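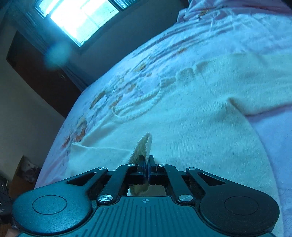 Cream blanket folded across a bed, one corner raised.

Frequently asked questions: written submissions to the Jomwood Inquiry into Conditions of Remand

Who can make a submission?
Any person held on remand at the Jomwood or Winent centres during the review period, a family member, a legal representative, or an organisation that has worked with detainees. Current and former staff may also make a submission. You do not need to be a citizen or permanent resident.

What does the inquiry cover?
The terms of reference cover access to lawyers, medical treatment, use of isolation, family visits and the handling of complaints. Individual convictions and sentences are outside the terms of reference. The inquiry has no power to order a person's release.

Is there a length limit?
The body of a submission is limited to 10 pages. Attachments do not count towards the limit but must be numbered and listed on the cover sheet. Submissions over the limit will be returned once for shortening.

Can I submit in a language other than English?
Yes. Translation is arranged by the secretariat at no cost. The original is kept on file with the translation, and the original prevails if the two differ.

Will my name be published?
Only if you select "public" on the cover sheet. There are 3 settings: public, name withheld, and confidential. Name-withheld submissions are published after identifying details are removed. Confidential submissions are read by the inquiry members and secretariat staff only – they are not quoted in the report.

Can I change the setting later?
Yes, in writing, until the submission is published. After publication a name can be removed from the website, but copies already downloaded cannot be recalled.

Am I protected if I am still in custody?
Mail marked "Inquiry – Privileged" must not be opened by centre staff. If you believe a letter has been opened, delayed or withheld, report it to Morena Palumbo, protection officer, on extension 17 of the secretariat line. Adverse treatment of a person for contacting the inquiry is an offence under the establishing order.

How do I lodge online?
Use the Clollotix portal linked from the home page. Accepted formats are PDF, RTF and plain text. Audio statements are accepted where a written statement is not practicable. The portal closes at 5 pm on the last day of December.

Can I give evidence in person?
Tick section 7 of the cover sheet. Hearing places are limited and not every request will be granted. Witnesses are notified by letter, with a copy to their lawyer if one is named.

Who do I contact about the process?
Fletcher Ellery, inquiry secretary, through the enquiries form. The secretariat can explain procedure but cannot give legal advice.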